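Flying probe testing

Flying probe testing is a way of checking a bare or assembled circuit board by touching it with a handful of needles that move, instead of a big fixed plate of pins that doesn't. I've kept this entry going for a while now, mostly because the printed guides I learned from were so dry, and I'll try to stick to everyday words (the jargon creeps in anyway, sorry).

How it works

The board is clamped along two edges and held flat, and the probes travel over it on small motorised heads. Most machines I've used have 4 of them, though you'll meet ones with 2 on older benches and more than that on the expensive double-sided ones. Two probes land on the two ends of a part, a small signal goes through, and the machine compares the reading with what it expects. Then off they go to the next spot. It's very quick to watch and still slow compared with a bed of nails, which presses on everything at once.

A typical programme measures resistors, capacitors, inductors and diodes, and looks for shorts between neighbouring nets. Chips are harder. You can check the protection diodes on each pin, which tells you whether the pin is soldered down, but it won't tell you much about whether the chip does its job.

Where the name comes from

"Flying" is just a description of the movement. Some people say "fixtureless test", which I find clumsy, and in the Nivinlow shop where I started everybody said "the flyer". I still do. 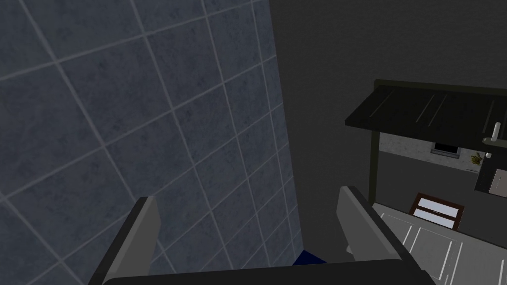 Preparing a board

You need the layout data, a parts list and at least one board you trust. The layout file gives the machine the position of every pad and via, and the software picks landing spots from those. I always go through its choices by hand afterwards! Software loves to put a probe on the very end of a solder joint, where the tip skids off the slope and gives you a false open.

Tall parts need marking as no-go areas. If you forget an electrolytic capacitor you'll bend a probe, and I have bent plenty. Boards should be clean too, as leftover flux on a via can act as an insulator and you'll spend your afternoon chasing faults that aren't there.

The largest programme I've written was for a motor controller made in Drevamville, with 1,827 test steps. It took far too long per board when I first ran it. Reordering the steps so the heads made shorter hops helped a lot, and so did dropping repeated measurements on parts wired in parallel (you can't tell them apart from the outside, so you measure the group and move on).

Compared with a bed of nails

A bed-of-nails fixture has to be built for one board layout, and if a designer shifts a connector, part of it may need drilling again. A flying probe programme can be edited in an afternoon. That makes it the usual choice for prototypes, small batches and repair work, and the fixture wins once you're making the same board day in, day out.

The probes also cope with smaller targets. A fixture wants proper test pads with some space between them, and designers never want to give you that space. On the other hand, powering up a board and running its firmware is awkward with so few contacts, so plenty of places do the flying probe first and a functional test on a separate bench.

Common faults found

Missing parts, wrong values, solder bridges and lifted legs make up nearly everything I see. Wrong values are my favourite, because a reel loaded in the wrong feeder shows up on board after board in exactly the same place.

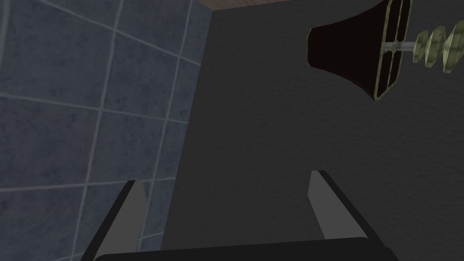 Blue-grey tiled wall beside a dark grey surface.

Limits

Very small capacitors in a crowded circuit are difficult, as the stray capacitance of the leads swamps the part itself. Guarding helps: a spare probe holds a nearby point steady so that current doesn't sneak round the side. Parts hidden under metal shields can't be reached at all unless there are vias outside.

Probe marks are another worry. Each landing leaves a tiny dent, harmless on solder, though customers sometimes object to them on gold contacts. The Imirura boards I look after have 5 gold pads marked off limits for this reason.

Related entries

Bed-of-nails fixture
Boundary scan
Guarding (measurement)
The Jang method of net grouping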